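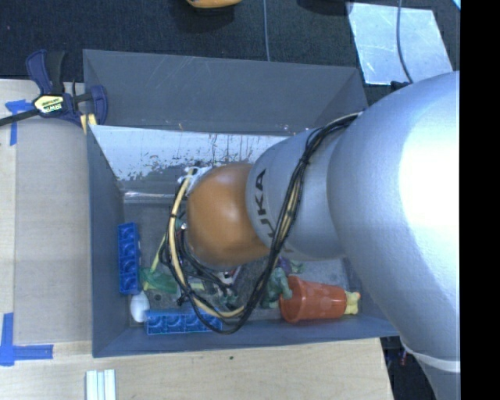

Photo: Grecu cell project group

4. Looking after the cables and hoses

Our arm is a KUKA and it works over a grey bin let into the wooden table. Most of the faults we logged in January had nothing to do with the program. They came from the cable bundle, which hangs in a loop below the wrist cap and can catch on the bin wall when the arm goes in low.

The first bundle was tied too tightly. After 43 picks the air line pulled out of its fitting at the wrist and the run stopped. We cut the ties off, let out more slack and put new ones on, one high on the small link and one on the loop itself. The thick hose now has a wider bend — it had been kinking before.

The bin also moved. A bar clamp at the corner fixed this, and we marked positions on the table with blue tape so that everything goes back in the same place after cleaning.

Checks before each session:
Ties tight, no loose wires near the cap
Hose free of kinks
Clamp done up
Wrist turned slowly both ways by hand control

The checks take 8 minutes. We ran the cell for 48 hours in total after the change and had two stops, both from the Tidau valve, covered in section 5.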